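Small bathrooms: mirror cabinets with open shelving

From the April 2026 fittings newsletter. Text by Shona Jardine, measurements checked by Jordan Pearce.

Several readers have written in after the March item on pedestal basins to ask what should go on the wall over them. The usual answers are a plain mirror, a closed cabinet with a mirrored door, or a combined unit with a mirror on one side and open compartments on the other. This item deals with the third type, as it is the one that gives the most trouble in the fixing and in the use.

Width

Measure the basin across the outside of the rim, including any flat ledge. A combined unit can match that width or come in a little under. Wider units look top-heavy over a narrow vanity, and where the WC stands directly alongside they bring the corner of the cabinet over the space where a person stands up. Jordan has taken down two for that reason, both in terraced houses on the Pickering side of town, and both left a row of holes in tile that had to be filled.

The mirror half should be wide enough to show the whole face and both shoulders of whoever is standing at the tap. In a combined unit the mirror is off the centre line of the basin by definition. Most people adapt to this within a few days. If it bothers you, choose a model with a narrow shelf column, or move the fixing points sideways so that the mirror is centred and the shelves overhang.

Height

Set the underside of the cabinet at least 125 mm above the highest point of the tap, with the lever raised. Single-handle mixers need checking in the fully open position, which readers tend to forget when measuring from a catalogue drawing. The clearance also has to allow a cloth and a hand to get behind the spout for cleaning.

Check the eye line next. If two adults of very different heights share the room, work to the shorter one for the top shelf and to the taller one for the top of the mirror. Where the two cannot be reconciled, a taller mirror is a better purchase than a second fixing attempt.

Wall and fixings

Textured finishes hide small errors in level but do not let the back panel sit flat. Put a spirit level on the cabinet itself once it is hung, then pack behind the lower corners until it stops rocking. Use four fixings, even where the maker supplies a two-point rail. On plasterboard, find the studs or fit a backing board. Run a thin line of silicone along the top edge only and leave the bottom open, so that any water getting behind can drain.

Compartments

The Kalholm and Cesidero ranges both come with three fixed compartments, and Firnov sells a version with pegs. Fixed shelves are stiffer. Pegged shelves are more useful if you buy large pump bottles, which vary a good deal in height. Before ordering, stand your tallest bottle on a table, measure it to the top of the pump, and add 13 mm. Take that figure to the shop.

Pump bottles belong at the bottom, where they can be pressed without lifting them out. Tubes that stand on their caps can go in the middle. The top compartment is the hardest to reach and the first to collect dust, and we suggest leaving it clear or using it for spare stock in a closed box. 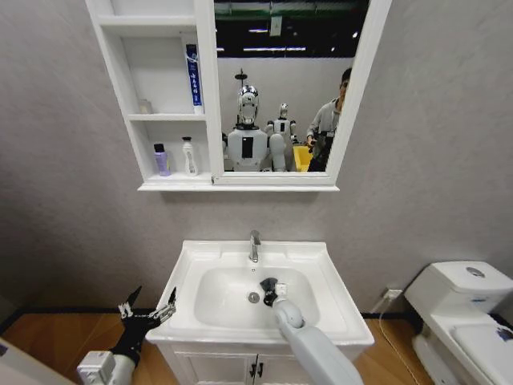 The ledge

Some units have a continuous ledge along the bottom, running under the shelves and the mirror together. It is a good place for a toothbrush mug and a poor place for anything made of steel, such as a razor or a tin of shaving soap, which will mark a white surface with rust. Wipe the ledge when you wipe the basin. Check the joint between ledge and side panel twice a year, and if the edging has started to lift, dry it out thoroughly and reseal it before the board swells.

Storage below

A vanity with two doors under the basin takes the bulk of what will not fit above: cleaning products, spare rolls, the larger refills. The trap occupies the middle of the space, so two narrow crates, one either side of the pipe, work better than one wide one. Handles set close together at the centre are easy to tie shut with a strap if there are small children in the house - a catch fitted inside is neater, though it takes longer.

Corrections

In the March item the torque setting for the basin bolts was printed without its unit. It should have read newton metres. A revised sheet is available from Shona on request, as is the drilling template for the four-point fixing. Please state the overall width of your cabinet when asking for the template.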